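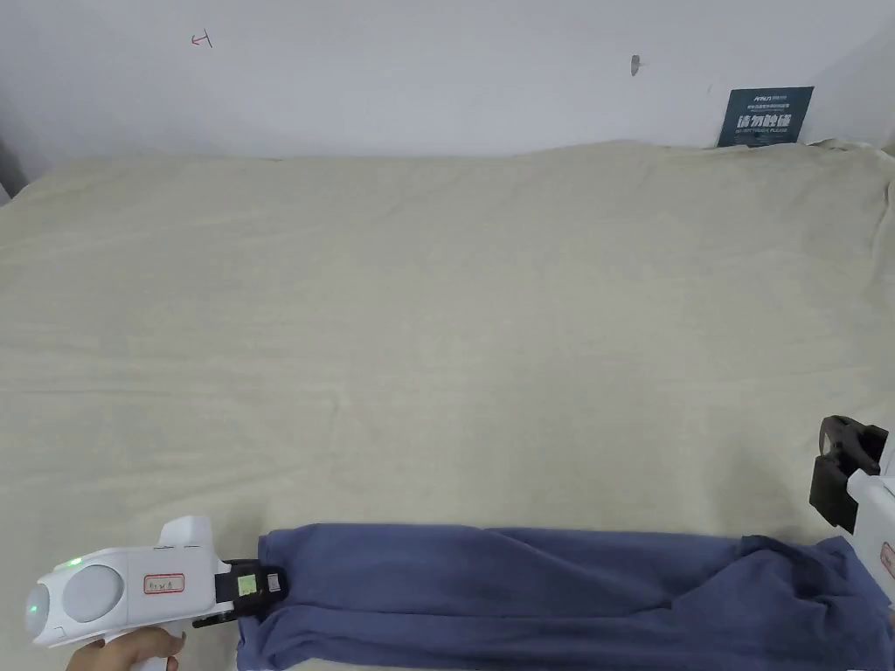 Folding on the bed is the only way Aliki Politis has ever managed to get through a full basket of washing, and she was delighted to hear that somebody was finally going to teach it properly. A kitchen table is never long enough for a pair of pants, she told the team at Waltia, and the ironing board is worse.

Waltia, the home and laundry store in Dulurside, is pleased to announce a new run of free folding evenings, open to anyone who has ever looked at a heap of clean clothes and quietly closed the bedroom door on it. The first takes place on 21 March 2019, and the evenings will carry on through to June, with 16 places at each one.

Everything is done on a bed, made up with a plain fitted sheet, the way most of us have it at home. Guests will start with dark pants and long-sleeved shirts, which twist and gather at one end just as you think you have them straight, and work up to the dreaded fitted sheet itself — yes, the corners too!

"We have been selling bedding in this town for 37 years, and the question we hear most at the counter is still how on earth to fold it," said a spokesperson for Waltia. "It seemed only friendly to answer it properly, with a cup of tea and plenty of time."

Each evening lasts 2 hours, and guests are warmly invited to bring a small bag of their own clean laundry from home. The store's neighbors at the Skovoston bakery are kindly providing the cookies, and everyone who comes along will receive 15 percent off Ursu cotton sheets on the night.

Places are free but do need to be booked ahead, either in the store or by telephone during opening hours. Children are welcome with a grown-up — they are often the quickest at socks.

Filed under: Home & Community News
12 shares | 3 comments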